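10/11/2024

Spent most of the weekend on the slider part of the task board, or more exactly on the code that decides where the sliders are. The planner has been fine for a while. Maler (my planning layer, the one I split out of Jirkanell in winter) will give me a path to any spot on the board in under 50 ms, and the path is good if the spot is good. The spot was the problem.

Up to now I fitted one pose for the whole board and read everything off that. It works with the board square to the camera. Tilt it and the slider estimate drifts, because the wrist view only catches part of the outline.
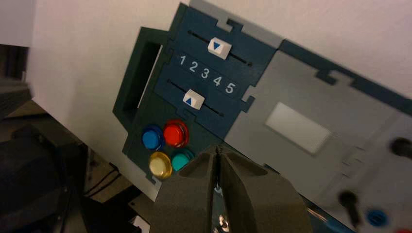

*Wrist view with the board on a slant. Both knobs and the number row are in sight.*

So I've changed the order of things. The detector now looks for the two blue triangles first, one pointing down and one up, and takes the slider axis from the printed numerals between them. The board pose is only used as a rough gate — if the axis is more than 14 degrees off what the pose says, the reading is thrown out and we ask for another view.

I ran it over 200 saved views and got 2 bad readings. Both had a finger over the lower track, and the old code got those wrong too.
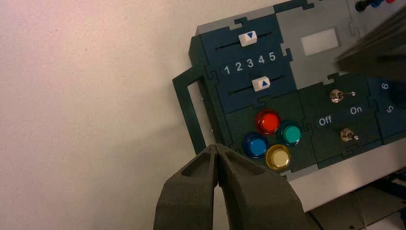 *Closer to level. The upper knob is roughly over 2–3, the lower one roughly under 3–4.*

The other change is duller. Slider values used to be rounded to the nearest numeral before they left the perception node, which I must have done for the logs and forgotten. They're floats all the way through now and the rounding happens in the viewer. If you're on an older Jirkanell config you'll need to delete the `snap` line or it will complain on startup.

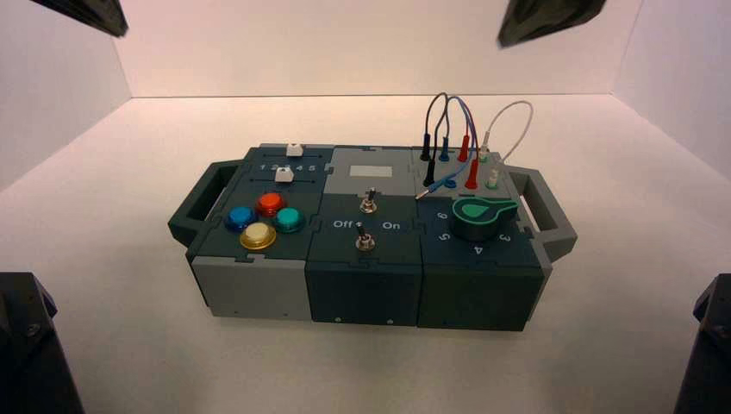 Next is the dial. I want to reuse the numeral reader there, but it assumes the characters sit in a straight row, and on the dial they go around the knob at all sorts of angles. I'll probably unwrap the ring to a strip and feed it that. Aiming to have a branch up in December, colour thresholds permitting.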